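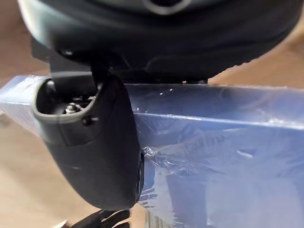

Clearing and Reloading a Low Office Cabinet

This procedure covers a low two-door wood cabinet used for file boxes in an open-plan office. It assumes one cabinet, one clear length of floor, and a retention list that is up to date. At the Bainbridge office the full job takes two people one morning, usually a Sunday.

What you need

Cabinet key
Retention list
Bubble wrap and clear film
Printed spine labels
A dry cloth

1. Unlock and open

Turn the key and leave it in the lock for the duration of the job. Loose keys get packed with the files. Swing the door through its full travel and check that it clears the desk and any cable on the floor.
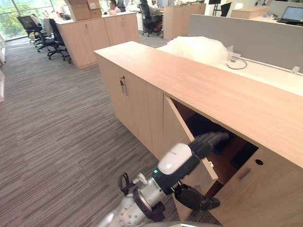 Check the shelf before lifting anything off it. Dark boxes at the back of a compartment are easy to miss under ceiling light, so use a flashlight or reach in and feel along the rear panel. Keep bubble wrap on the cabinet top, at the far end, where it stays out of the way of the door.

2. Remove and sort

Take boxes out one at a time, spine first. Compare each spine label with the retention list. Boxes past their date go to the shredding cart. Everything else is wrapped or goes straight back. If a label is missing, write the shelf position on a slip and tape it to the spine until Polyxeni Liapis has assigned a number.

3. Wrap

Wrap only the boxes that will travel to the Trultville store. One layer of film is enough for a box with a sound lid -- add a second if the corners are split. Keep the label readable through the film. Box 484 was returned last July with its label folded under, and the whole shelf had to be rechecked.

4. Reload

Wipe the shelf. Open both doors fully so the box does not catch on a hinge. Set the box on the cabinet top first, check the label, then lower it to the shelf with the finger hole facing out. 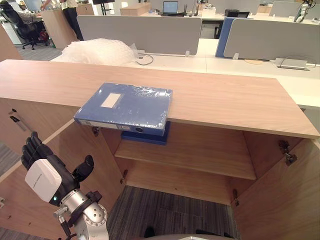 Blue file box in clear film on the cabinet top, both doors open.

Leave a gap of 2 inches at one end of the shelf. Boxes packed tight have to be pulled hard by the finger hole, and the board tears.

5. Close and record

Close the doors, lock, and return the key to hook 13. Enter the box numbers on the sheet and send a copy to Sotiris Panagiotou by 9 a.m. the next working day.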